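Chapter 12
Moving Your Licences to a New Machine

I put this chapter off for ages, because I once lost a whole morning to it! My old office PC ran Drarnico with 192 client records on it, and I wiped the disk before releasing the licence. Please don't do that.
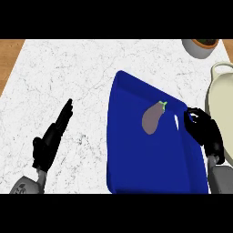 So we'll start with releasing, then move on to activating. You'll need 2 things to hand: your Drarnico account password and the licence key (mine was buried in an old email from Wornach, the reseller). Close the program on every workstation first, then open the Licences window on the old machine and click Release.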